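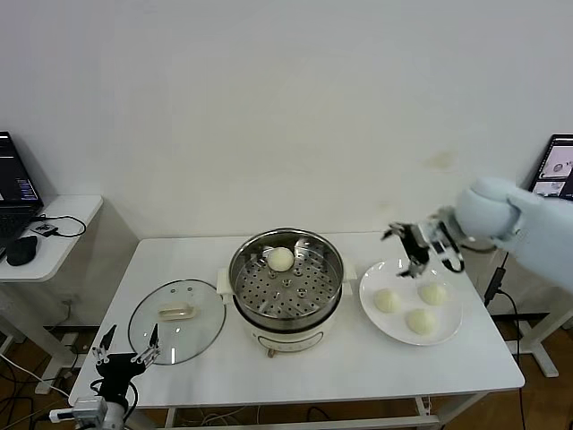
Photo: Skulta Tenants' Association

Minutes of the meeting, 8/17/18
Place: common room, Skulta house

1. The minutes of the last meeting were read and approved.

2. Courtyard drains. Ratero has sent a new offer of 2,000 euros. The members find it high and wish to see a second offer, from Montecinos, before the end of August. Decision is postponed.

3. Bicycle room. There are 53 bicycles and more than 100 keys were given out. The lock will be changed. Each flat receives 2 keys against signature.

4. Shared kitchen. Members are asked to clean the plates and pots after use and to put the lids back in the cupboard.

5. Other. The noise from the Dendura lift was mentioned again. The board will write to the company.

The meeting was closed at nine.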